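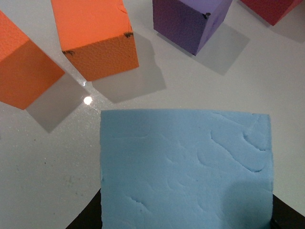

The Medina Public Library will open a block collection for loan in its children's department this July, following a review of the loose foam pieces that had accumulated in the department's cupboards. Families will be able to borrow sets of soft foam blocks on the same library card they use for books and audio materials. The collection is drawn from several older purchases, and the pieces differ in color and finish. Light blue foam with slightly ragged sides and shallow, wavy creases across its upper face will be found in the sets, as will orange cubes of the kind stored in the children's department for indoor building. Creasing of this type does not affect the use of a block, and pieces that show it have been kept in the collection.

The library will offer 210 sets at opening. Of these, 200 will be available for home loan and the remainder will stay in the building for use during story hours and school visits. The sets contain 1,674 blocks in total. They vary in size, and the number of pieces is printed on the tag of each bag so that borrowers can check the contents before returning them.

"The blocks were among the most requested items in the department, and until now we had no way to send them home with anyone," said Violeta Yáñez, head of children's services. "Parents asked at the desk, and we had to tell them that the blocks were for use in the room only. We are pleased to be able to give a different answer."

The inventory was conducted in the department's workroom by Ivana Olivares, collections assistant, and Rosario Santoro, who oversees materials processing. Each block was wiped down, examined on all sides, and placed in one of three groups: suitable for loan, suitable for use in the library, or to be withdrawn. Blocks were withdrawn if the foam had split, if a piece could be pulled away by hand, or if a corner had been chewed. Small notches, surface creases, uneven edges, and fading were recorded on the inventory sheet but were not grounds for removal.

Mr. Santoro noted that the standard had been discussed at some length before work began. An earlier draft would have withdrawn any block with an irregular edge, which would have removed much of the older stock, including most of the pale blue pieces. Staff members who lead the building sessions advised against it. Children do not appear to prefer the newer blocks, and the softer, older foam stacks well on a smooth table.

The sets are packed in drawstring bags supplied by Grunel, a regional vendor that also provides the library's puzzle bags. Each bag carries a numbered tag, a contents card, and a short sheet of building suggestions in English and Spanish. The suggestions were written by Ivana Insaurralde, who leads the Polley Room building hour on weekday mornings. They include a tower for two builders, a bridge wide enough for a toy car, a sorting game by color, and a memory game in which one block is covered while the other player looks away.

Ms. Insaurralde will continue to offer the building hour in the Polley Room at 10 a.m. throughout the summer. No registration is required. Children under the age of seven must be accompanied by an adult. Blocks used in the room are separate from the loan sets, and families are asked to leave them on the tables at the end of the session so that they can be wiped before being put away.

The following loan terms will apply.

A household may have one set on loan at a time. The loan period is 7 days, and a set may be renewed once if no other borrower has placed a hold. Sets may be picked up and returned only at the children's desk. They should not be placed in the outside book drop, where the bags have been found to block the chute. There is no daily late charge for block sets, but a borrower with an overdue set may not check out another until it is returned.

Borrowers are asked to shake out the bag before returning it and to let the desk know if a block has been lost or torn. The library does not charge for a single missing block. If several blocks are missing, the borrower may be asked to meet with desk staff regarding a replacement fee, which will not exceed the cost of the set.

Foam blocks should be wiped with a damp cloth and mild soap and left to air dry. They should not be put in a washing machine, a dryer, or a dishwasher, and they should be kept away from heaters. The blocks are not bath toys. Foam that has been soaked through takes several days to dry and may have to be withdrawn when it is returned.

Sets have been listed in the online catalog under the heading "Flurkum," the name given to the collection by children who attended the spring building sessions. Searching for "foam blocks" will bring up the same records. Holds may be placed in the catalog, by telephone, or in person.

Crescencio Ventura, branch manager, said that the department would review the collection at the end of the summer, with attention to the number of holds and the condition of returned sets. Should demand exceed supply, some of the sets now reserved for use in the building may be moved to home loan. The library has no plans at present to purchase additional blocks.

Teachers and home day care providers who wish to borrow more than one set should write to the children's department in advance. Group loans will be considered after the opening month and will be subject to availability.

Last updated: July, 9:15 a.m.

Contact the Children's Department | © Medina Public Library. All rights reserved. | Back to top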